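Section 4. Setting Up Your First Round

Great, your Sima rangefinder is charged and paired! Now for the fun part – teaching it your home course. You only do this once per course, and after that every round starts with a single press.

Before you begin, be sure the Firklow app is open on your phone and that you are signed in. The course library holds 3000 layouts, so yours is very likely in there already.

1. Hold the MODE button until the screen shows COURSE.

2. In the app, tap Find Course and type the first few letters of the name. If you want to practice these steps at home, pick Randeck, the demo course. It has 9 holes and a lovely mix of long and short ones.

3. Tap Send to Device. Keep the phone close until you feel two short buzzes.

4. Choose your tees. The yardages on the screen update right away.

5. Stand on the first tee and press MARK. The screen shows the distance to the front, middle and back of the green. On Randeck, hole 1 reads 408 to the middle from the back tees.

Note: If the number looks far off, you may have the wrong tees selected. Go back to step 4 and try again.
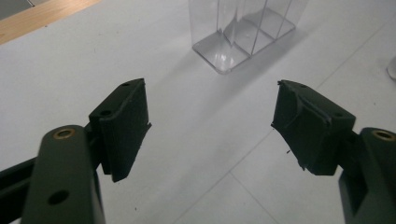
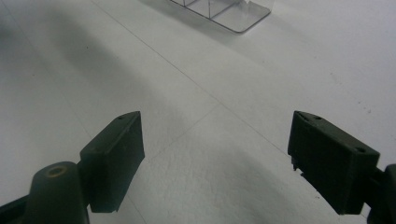 Clear plastic container on a white surface, two views.

6. Aim at the flag and press the top button once. Let the circle settle on the flag before you lower the unit. With a little practice this becomes second nature, and it feels terrific when the first reading locks in!

7. Turn on Slope if you play a hilly course. A small triangle shows up next to the yardage, and the "plays like" number sits underneath it.

Caution: Many clubs do not allow slope readings in competition. Switch Slope off before an event round and check that the triangle is gone.

Caution: Never point the lens at the sun.

Note: Flag lock works best inside 400 yards. Past that, aim for a bigger target such as a tree or the face of a bunker, then add or subtract by eye.

8. When you finish the last hole, hold MARK until the screen shows SAVED. Your round moves to the app the next time the two are near each other.

To add more courses, repeat steps 1 to 4. You can store as many as the memory bar in the app allows, and deleting one takes just a swipe – your saved rounds stay put. Go on to Section 5 for club distances, where you will start seeing how far you really hit that seven iron.

Ravuditz Golf Electronics | Contact Support | © Ravuditz. All rights reserved. | Back to top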